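The Sultov drawer fault

The Sultov drawer fault, known to most of the people who had to deal with it as "the long pull," is a control failure in household robot arms running the Gremby manipulation software. An arm told to open a drawer takes hold of the handle, pulls, and does not recognize that the drawer has come as far as it is going to come. It therefore keeps pulling. In mild cases the drawer leaves its cabinet. In less mild cases the cabinet comes too.

The fault is named for the test kitchen at Sultov where it was first written up. Its cause was eventually traced to a setting of 3 characters in a file that two separate teams believed the other team was looking after.

Background

Gremby was developed by the firm Dizon for countertop chores: opening, fetching, putting back, closing. Drawers were considered the easy part of the program, and the original test plan gave them two pages, one of which was a diagram of a drawer.

Work at Sultov used an ordinary kitchen counter with a small wooden organizer as the main target. The organizer's drawers were given a bar handle, which is easier for an arm to find than a small knob and also, as later became clear, a good deal easier to pull hard on.

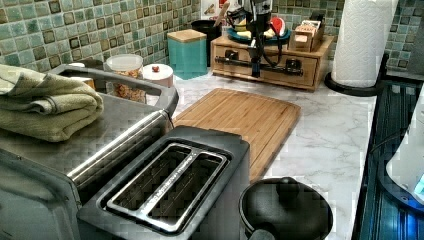 Counter setup for drawer work, with the black arm assembly in front of the wooden organizer.

The first entry in the fault log is dated Wed 15 July and reads, in full, "Drawer out. All of it." The engineer on duty, Žofie Kollár, put the drawer back and ran the task again, on the theory that anything can happen once. The second entry reads "Again."

Cause

Gremby decides that a drawer is open by watching for resistance. When the pull on the handle rises above a set limit, the arm is supposed to stop, let go and report success. The limit had been entered as 90 during early trials. A later version of the software changed the unit of measurement and left the number alone, so that the arm was now waiting for a level of resistance that no kitchen drawer has ever offered.

Drawers with a firm stop at the back of their travel put up some fight before giving way. Drawers without one simply slid out, and the arm, having felt nothing worth mentioning, went on backing up with the drawer in its grip. The software logged these runs as incomplete. It had no category for a drawer that was too open.

A second problem made the first one harder to find. The arm's camera check, meant to confirm the result, asked only whether the inside of the drawer could be seen. A drawer sitting by itself in the middle of a counter passes this check easily, and by some measures does better than one still in its cabinet.
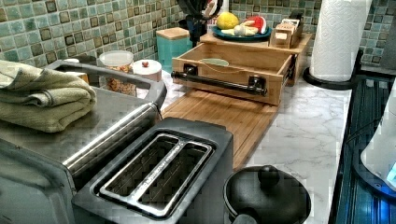 Loïc Gilbert, who maintained the camera check, described it in the internal report as "working as designed, which I regret." His revised check compares the drawer's position with that of its cabinet and raises an alarm if the two have parted company.

Safety

No injuries were recorded. The report nevertheless classed the fault as a safety matter, on the grounds that a drawer may hold knives and that an organizer may have dishes standing on it. It advised keeping glassware off any cabinet the arm was working on and kept the emergency stop within reach of a person, the previous arrangement having placed it behind the arm.

Correction

The limit was corrected and the unit written next to it. Dizon then ran 1000 openings on the revised software and published the results in November. The drawer stayed in its cabinet in all but 2 of them, both later put down to a loose handle bracket.

The Stultano release of Gremby also added a maximum travel distance for each drawer, measured by hand and entered before use. A request for a matching limit on doors was filed at the same time and remains open.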